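The lunch bag that finally stuck

October is when I get serious about packed lunches again. Summer is all picnics and leftovers eaten over the sink, and then the mornings get dark and I remember that buying a sandwich every day is a terrible habit (my bank account remembers too). So this year I cleared off the white table, gave it a good wipe, and made it the lunch table. Nothing else is allowed to live there. No mail, no keys, no half-read magazines!
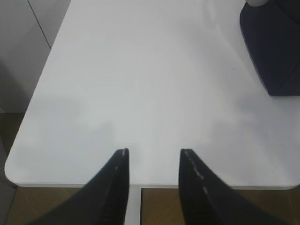 I went through two lunch bags before this one. The first was a Lokness that looked gorgeous and leaked at the corners, and the second was so stiff that I had to wrestle every container in sideways. My friend Bernadette Esposito kept telling me to just get a plain soft one with a wide zipper, and of course she was right. The new bag is navy with gray piping, it has a crinkly silver lining, and I love it way more than a grown woman should love a lunch bag.

The opening is what won me over. You can tip the whole thing toward you and see right down to the bottom, so no more finding a squashed granola bar at the end of the week. And it has two handle loops, which sounds like a tiny thing until you are carrying a coffee and an umbrella and can hook a finger through whichever one is closer.

My packing order is pretty settled now. Anything flat goes in first, against the lining, then the main container, and then fruit at the very last second. Bananas always go on top - always! I once put one under a jar of soup and spent my whole break cleaning out the seams with paper napkins.
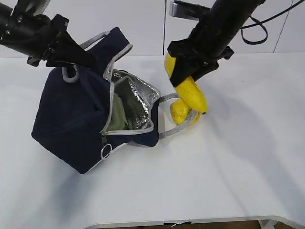
Banana time. The yellow stuff goes in last.

The other thing I've started doing is leaving the bag wide open overnight with the zipper all the way back. It airs out so much better that way, and I haven't had that old-lunch smell once. In the morning I can have everything packed in 90 seconds if the containers are ready in the fridge, and yes, I timed it.

Next up is finding a decent soup jar. Bernadette swears by her Stondard but I'm still looking, so if you have a favorite that fits a soft bag, please tell me in the comments!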